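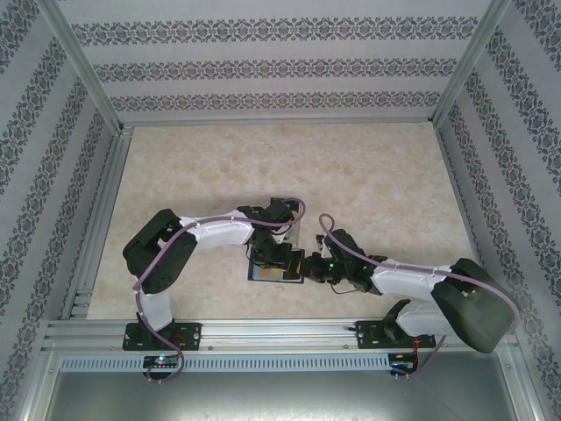 Two arms on the front rail, cream floor panel.

Sodaslow Play Log, release 4

Play-by-play records for the Skostcombe spring football league. Each row is one snap, one kick or one administrative event such as a timeout. The log covers four seasons and 13 teams. It has no tracking data and no video.

Contents

plays.csv holds the main table, 36 columns.
games.csv holds one row per game, with venue, kickoff time, surface and final score.
teams.csv holds team codes and the seasons in which each code is valid.
penalties.csv holds one row per flag, including flags that were declined or offset.
CHANGES.txt lists corrections by game code.

All files are UTF-8 with a header row. Fields are separated by commas. Text fields are quoted only where they contain a comma. Missing values are empty, never zero and never NA.

How the plays were recorded

Plays were charted live on the Plamov sheet, a paper form that takes one line per snap. Sheets were typed up after the game and compared with the official scorer's totals. Where rushing or passing yards differed from the official total, the sheet was checked again line by line. If the difference could not be found, the game was left as charted and the field totals_match in games.csv was set to 0.

Home games at Lazarević Field were charted from the press box. At the other venues the charter sat in the stands, and ball spots between the hash marks are less reliable there. The column spot_source tells the two cases apart.

Key columns in plays.csv

game_code: season, week and home team joined with hyphens.
drive: drive number within the game, counting both teams together.
down, to_go: empty on kickoffs, on conversion tries and on administrative rows.
yardline: distance to the opponent's goal line at the snap.
play_type: run, pass, sack, scramble, punt, kickoff, field_goal, try, admin.
gain: net yards before penalty yardage is applied.
return_yards: yards on kick, punt and interception returns.
carrier_no: jersey number, not a player identifier. Numbers were reassigned during the season on several teams.
clock: game clock at the snap, if it was readable from the charter's seat.

Sacks are counted against passing, as the league does. Anyone comparing with college figures should move them to rushing first. A quarterback who crosses the line after dropping back is a scramble, even when he slides for no gain. 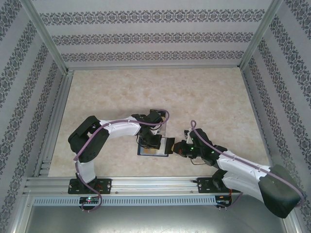
One user of the previous release wrote that fumbled snaps on punts should not be coded as runs, that doing so drags down rushing averages for teams with a poor long snapper, and that a separate code would cost very little. The objection is fair. The official scorer does book these plays as team rushes, so play_type still says run, but a new column, bad_snap, now lets them be filtered out.

Known problems

Clock values are missing for most of the first season. The drive column restarts at halftime in a few of the older games, and these are listed in CHANGES.txt. Do not sort on drive alone. Sort on game_code and play_seq.

Kick return yardage on muffed catches is measured from the point of recovery. The official book measures from the point of the muff in some games and from the recovery in others, and no attempt was made to reproduce this.

Penalty enforcement spots on returns are charted by eye. For long returns with a flag behind the ball, treat the next row's yardline as correct and the spot in penalties.csv as an estimate.

Weather is recorded once, at kickoff. A game that began dry and ended in rain is marked dry.

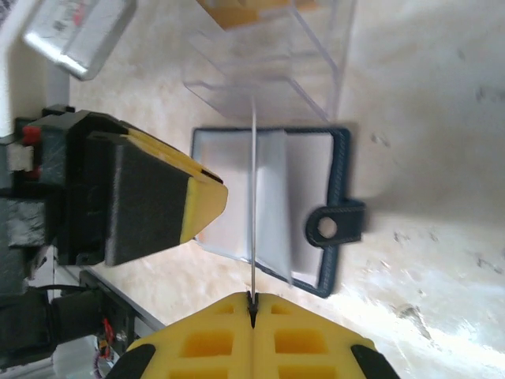
Suggested uses

The log is suited to fourth-down decisions, run and pass balance by down and distance, field position and drive outcomes. It is a poor basis for rating single players. Rosters turned over heavily between seasons, and the jersey number is the only link from a play to a person. Blocking, coverage and pressure were not charted.

Expected-points models can be fitted on the full set, but the samples inside the opponent's ten-yard line are small once split by down. Pool the seasons for that part of the field. The league moved the try spot back before the last season, so conversion rates should not be pooled.

Loading

Read carrier_no as text. Some teams issued both 0 and 00, and a numeric column will merge them. Read clock as text as well, then split on the colon.
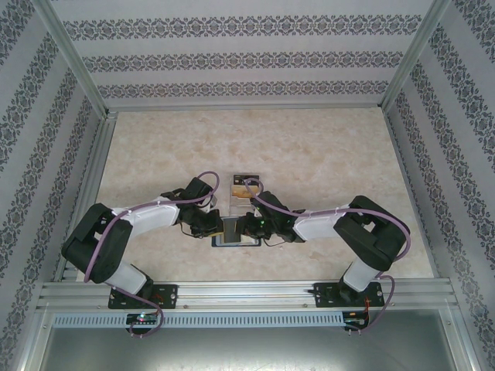 Both arms reaching in over the pale tabletop.

Corrections and updates

Send corrections with the game code, the play_seq value and the source of the corrected figure. A box score is enough for scoring plays. For ball spots, a second charting sheet or game film is needed. Accepted corrections are batched and published each March, before the new season's rows are added.

Team codes are never reused. A club that changes its name keeps its code, and the old name stays in teams.csv with its last valid season.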